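Fallia planner gallery: bottles, table, refrigerator

Posted March 28, 2024

Fallia is the task planner we have been writing for whole-body pick and place. It takes a goal such as "both bottles in the refrigerator" and turns it into a sequence of moves, grasps and door operations, then hands each step to the controller. The controller is Nimov, which we have used for two years and mostly leave alone.

The kitchen task is our main test for the current branch. It has a table, a refrigerator and bottles with different cap colors, and it forces the planner to deal with things we used to script by hand. It has to decide which item to take first, where to put the feet, and whether a door needs to be open before the arm starts moving. A plan for the full task comes out at 11 steps. When a step fails, Fallia replans from the last confirmed state. Older builds started over from the top, and that cost us a lot of afternoons.

Perception runs separately, in a package called Distby. It publishes object poses at 5 Hz, slow for a controller but fine for a planner. Brown liquid in clear plastic used to give it trouble against pale backgrounds, so it now finds the cap first and fits the rest of the bottle below it. 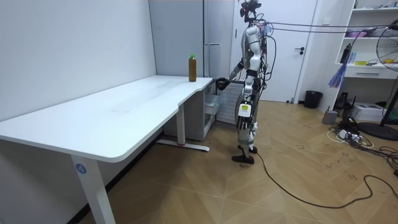
Reaching over the table edge near the green-capped bottle. Fallia treats the tabletop as a keep-out volume with a margin on every side.

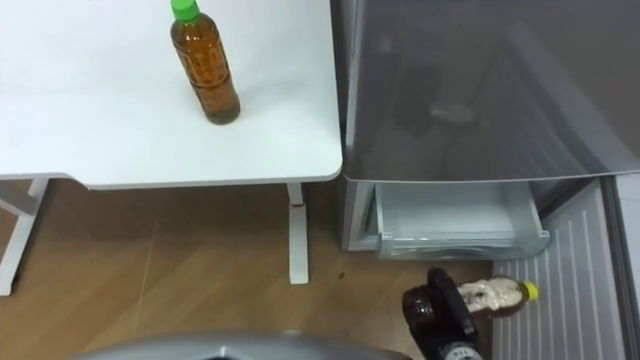 The yellow-capped bottle in the gripper, low down by the open refrigerator door. Door and drawer are separate objects in the planner's model, each with its own joint state.

Imani Sorensen wrote in after reading the notes on the last release and asked why the door state comes from perception at all, when the planner already knows which steps it has run. She had the same setup in her own code and found that two sources for one joint angle caused more trouble than they solved. Her suggestion was to trust the plan history and only look at the door when a grasp fails.

We tried it that way for 9 days. It was faster, but a door can drift after the hand lets go, and the history has no idea when that happens. The branch now uses the history as a first guess and lets Distby overrule it if the two differ by more than a set angle. Imani's point about conflicts was fair -- the log now records every case where they disagree.

Still open:

Replanning while holding an object is slow. The grasp gets checked again even if nothing has touched it.

The foot placement search stops after 80 candidates. Close to the refrigerator that is sometimes too few, and the planner reports no solution where there is one.

The Krawczyk viewer still draws hinges backward for doors that open to the left. The plan itself is right, only the drawing is wrong. A fix should be in the April build.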